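## 4. First Wash and Care of the Trukance Linen Cover
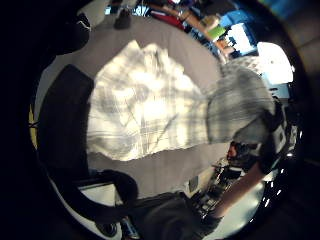 Read this section before you put the cover on a bed, sofa or chair for the first time. The cover ships with sizing in the fabric, and it will feel stiff until it has been washed. Wash it once on its own, then dry and smooth it as described in 4.2 and 4.3. Work on a table if you have one. A flat gray tabletop is a good choice for a white cloth, as the fabric stands out against it and the creases are easy to find. A bed also works, but the mattress gives under your hands and the folds come back.

### 4.1 Washing

1. Close all zippers and fasten the ties in a bow. Do not knot them.
2. Turn the cover inside out.
3. Place it in the washer by itself. Do not add towels or anything with hooks.
4. Select a gentle cycle with cool water.
5. Add half the detergent you would use for a normal load. Do not use fabric softener.
6. Run the cycle with a slow spin. If your washer lets you choose, set the spin to the lowest speed.
7. Take the cover out as soon as the cycle ends.

**Note:** Some lint in the filter is normal after the first wash. Clean the filter before the next load.

**Caution:** Do not use chlorine bleach. It weakens the linen and turns the stitching yellow. For stains, see Section 6.

### 4.2 Drying

1. Shake the cover out by two corners, then by the other two.
2. Hang it over a line or rack with the weight spread evenly. Keep clothespins off the piping.
3. If you use a dryer, set it to low heat and run it for 30 minutes. Check the cover and stop while the seams are still damp.
4. Turn the cover right side out.

Do not dry the cover on a radiator. The Demell lining shrinks faster than the outer fabric, and the hem will pull in on one side.

### 4.3 Smoothing and Pressing

Press the cover while it is slightly damp. If it has dried out, mist it with plain water, roll it up and wait 30 minutes.

1. Wipe the table and let it dry.
2. Lay a folded cotton blanket on the table, then lay the cover on top.
3. Start at the center. Push the creases toward the edges with the flat of your hand.
4. Set the iron to the linen mark, with steam on.
5. Press in straight strokes along the weave. Lift the iron between strokes.
6. Press the seams last, from the inside.
7. Let the cover cool flat before you fold it or fit it.

**Caution:** Do not press over the care label or the zipper pull. Both can melt.

**Note:** Small creases left after pressing will relax in use. You do not have to remove all of them.

### 4.4 Checking the Edges

Look over the hem after each wash. Loose threads can be trimmed with scissors. Do not pull them. If the edge has frayed past the stitching, stop using the cover and repair it before you wash it again. A replacement hem tape (Nuron tape, 300 cm) is listed in the parts table at the back of this guide.

### 4.5 Storage

- Fold the cover loosely, along a different line each time.
- Keep it in a cotton bag. Do not use plastic.
- Covers put away in December or for the winter season should be aired for 2 hours before use.

Go to Section 5 to fit the cover.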